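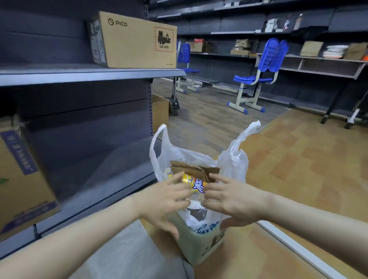
Zuweira Zakaria told me on my first morning that I should stop blaming the code and go look at the fingers. I wish I'd listened! It would have saved me most of April.

Looking After Obi: Setup and Repair of a Small Bagging Cell
Project report by Bernice Acheampong
Workshop supervisor: Kęstutis Jaunzems

What I was working on

Obi is the two-armed cell in our workshop that moves small packaged things in and out of shopping bags. Snacks, mostly, because they're cheap and light and if you crush one you can still eat it. A person does this without thinking: one hand comes in from each side, the bag sags out of the way, and your fingers meet around the packet. Obi has to be told every bit of that, and when I took it over it was dropping packets or, worse, grabbing a pinch of bag along with the snack and dragging the whole lot off the table.

My job was to get it running properly again and write down how, so the next student doesn't start from zero. The arms are from Orkance and the control box is a Nistport one, an older unit that came to us from another lab.

The fingers

So, Zuweira's advice. I spent my first two weeks tuning the closing speed, and every change helped a little and then didn't. When I finally took the finger pads off (four small screws on each side, the short hex key lives in the lid of the control box) the left pads were shiny as a spoon. The rubber had a skin of packing dust and tape glue on it. The right pads were fine, so the right hand was holding the packet and the left hand was just sort of leaning on it.

I washed all the pads in dish soap and put them back. That lasted until the next afternoon. Then I gave up and cut new ones from sheet rubber, with shallow grooves across them, and those are still on there as I write this. If you cut your own, trace an old right pad and flip it for the left. I didn't flip it the first time and had to throw out a set.

Getting the two arms to agree

New pads are a hair thicker than old ones, which meant the closed position was wrong on both sides and I had to redo the calibration. The procedure in the binder is out of date (it talks about a menu that isn't there anymore), so here's what I did:

Power up with both arms parked and let the control box sit until the green light is steady.
Jog the left arm to the brass pin on the table and save the point.
Do the same with the right arm, on the same pin. Don't use the spare pin near the back, it's bent.
Close each gripper on the feeler gauge and save that as zero.
Run the empty cycle 3 times with your hand on the stop button.

After that the arms met where they were supposed to. Before it, the left one was landing 19 millimeters short, and I'd been making up for that in the program without knowing it. Mohammed-Awal Laryea found my correction and deleted it, thank you, because otherwise they'd have run into each other.

The cable

This one was a real repair. The right gripper kept going dead in the middle of a cycle, always with the arm reaching high, never when I was watching for it, of course. I swapped the connector, no luck. Benedicta Owusu had me bend the cable slowly by hand with a meter clipped on, and there it was, a broken strand just above the wrist clamp. The clamp had been done up so tight the cable couldn't twist. We fitted a new cable from Parkport with a longer loop and put a bit of foam under the clamp.

How it's doing now

I ran 855 cycles for the final test, spread over several days, and kept a log of every stop. The longest wait was up to 34 minutes, and that was me hunting for the hex key after I'd put it in my own pocket. Bags with stiff handles still give trouble. They spring back toward the wrist, and I think the approach needs to come in steeper, but I ran out of time to try it.

For whoever has Obi next

Wipe the pads before every session and look at the left ones twice. Check the foam under the cable clamp once a month. The spare pads are in the envelope taped inside the binder, already flipped.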